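Setting the Table: Tablecloths, Dishes, and Why We Use Them

Print this page | E-mail this page

The Hundura Museum of Home Life prepares these pages for readers in the elementary grades. Words in capital letters are explained in the word list near the end.

What is a tablecloth?

A tablecloth is a large piece of cloth that is spread over a table. It may be used at every meal, or it may be kept in a drawer and brought out for birthdays and holidays. Some tablecloths reach nearly to the floor. Others cover only the top of the table and hang down a little on each side. The part that hangs down is called the DROP.

People have covered their tables for a very long time. The ancient Romans used cloths at some of their meals, which means the custom is well over 1,000 years old. In Europe in the Middle Ages, a long white cloth on a table was a sign of an important dinner. Guests sometimes wiped their hands on the edge of it. Napkins took over that job later.

What does a tablecloth do?

A tablecloth does several jobs at once. It protects the table from scratches when plates are pushed across it. It catches crumbs, which can then be shaken outdoors. It soaks up small spills before they run off the edge and onto the floor. It also makes the table quieter. Set a spoon down on bare wood, and then set it down on cloth, and listen to the difference.

A tablecloth also changes how a room feels. A plain table may be used for homework, for mending, and for sorting the mail. When the cloth goes on, everyone in the house knows that the table is about to be used for eating.

How is the cloth made?

Most cloth for tables is WOVEN. Weaving begins with many long threads stretched side by side on a machine called a loom. These threads are the WARP. Another thread, the WEFT, passes over and under them, back and forth, from one side to the other. When the weft has crossed the warp many times, the threads hold one another in place and become cloth.

In our weaving room, which is named the Tzavaras Room, visitors may try a small table loom. A beginner needs patience. A strip of cloth as long as a pencil can take most of a morning.

Tablecloths can be made of many different fibers. Cotton comes from the fluffy seed pods of the cotton plant. Linen comes from the stem of the flax plant. Polyester is made in factories and does not wrinkle as easily as cotton or linen. Many tablecloths are a mixture, and the label sewn into the hem will tell you what is in yours.

Patterns on the table

A pattern is something that repeats. Stripes, dots, checks, and flowers can all be patterns. One simple pattern is the GRID, in which lines run in two directions and cross each other. The spaces between the lines are called cells.

A pattern can be put on cloth in two ways. It can be woven in, by using threads of different colors on the loom. It can also be printed, which means that color is pressed onto the cloth after it has been made. If you turn a printed cloth over, the pattern on the back is often paler than the pattern on the front. A woven pattern usually looks much the same on both sides.

Grids are useful to the person who sets the table. The lines can serve as a guide for putting down plates and forks. They also show at once whether the cloth is lying flat. Where there is a crease or a low wrinkle underneath, a straight line will seem to bend. The mint-green cloth shown with this page has thin white lines, and in places two of them run side by side as a pair. Try to find a spot where the lines are not quite straight.
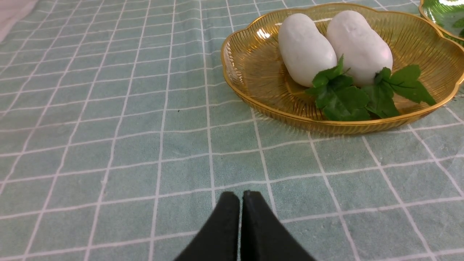

Dishes for sharing

A plate is usually meant for one person. A serving dish holds food for everybody, and it is passed from hand to hand or left where all can reach it. Serving dishes come in many shapes, and the shape often suits the food. Soup needs deep sides. Crackers, candies, and slices of fruit do well in a dish that is wide and SHALLOW, so that each person can see what there is and take one piece without digging.

Look at the rim of the amber-gold dish. It curves in and out in rounded shapes, somewhat like the petals of a flower. An edge of this kind is called SCALLOPED. The word comes from the scallop, a sea animal whose shell has a wavy edge. You may find scalloped edges on pie crusts, curtains, collars, and picture frames.

The dish also has thin raised lines, called RIDGES, which spread out from the center toward the rim. Scallop shells have ridges too.

Clear, cloudy, or solid?

Materials treat light in three ways. A TRANSPARENT material, such as window glass, lets light straight through, and you can see clearly what is on the other side. An OPAQUE material, such as a brick, lets no light through at all. A TRANSLUCENT material is in between. Light passes through it, but things behind it may look blurred.

The gold dish is made of translucent plastic. Its color is not the same all over. Where the plastic is thin, the color is lighter and more yellow. Along the thicker rim, the color is a deeper amber. You can see the same thing in a jar of honey. A thin smear on a spoon looks pale, while the honey in the full jar looks dark. The thicker the material is, the more color the light must pass through on its way to your eye.

The ridges change the light as well. When light passes at a slant from air into plastic, it bends. Scientists call this REFRACTION. Each ridge bends the light in a slightly different direction, and this can make a simple dish seem to sparkle.

Activity: Set a table

Please ask an adult at home before you begin. Wash and dry your hands first.

1. Clear the table and wipe it. Let it dry.
2. Lay the folded cloth in the middle of the table and open it one fold at a time.
3. Walk all the way around the table and check the drop. It should be even on opposite sides.
4. Smooth the cloth with flat hands, working from the center to the edges.
5. Brush away any crumbs or bits of lint.
6. Place the serving dish where everyone can reach it.
7. Add the plates, forks, knives, and napkins.

Activity: Search for edges

Choose 5 dishes from the kitchen, with permission, and put them in a row. Run one finger gently along each rim. Which rims are smooth? Which are scalloped? Draw each one as it would look from above and write a word beside it to describe the edge. Classes that visit the museum may compare their drawings with the display in the Dranano Gallery, where 82 dishes are arranged by the shape of their rims.

Caring for table linens

Cloth should be shaken out after a meal and washed when it is stained. Blot a fresh spill with a clean towel. Rubbing can push the stain deeper into the threads. When the cloth is dry, fold it along its old folds or roll it around a cardboard tube, which leaves fewer creases. Plastic dishes should be kept away from hot stoves and should be washed with a soft sponge, as rough pads can scratch them.

Word list

DROP: the part of a tablecloth that hangs over the side of the table.
GRID: a pattern of lines that cross each other.
OPAQUE: letting no light through.
REFRACTION: the bending of light as it passes from one material into another.
RIDGE: a thin raised line.
SCALLOPED: having an edge made of rounded curves.
SHALLOW: not deep.
TRANSLUCENT: letting some light through, but not perfectly clear.
TRANSPARENT: clear enough to see through.
WARP: the long threads stretched on a loom.
WEFT: the thread that crosses the warp.
WOVEN: made by crossing threads over and under each other.

For teachers

This page belongs to the Fastimari series on everyday objects and is suitable for grade 3 and above. It may be copied for classroom use. Group visits to the weaving room must be arranged with the education office in advance.

Last updated: March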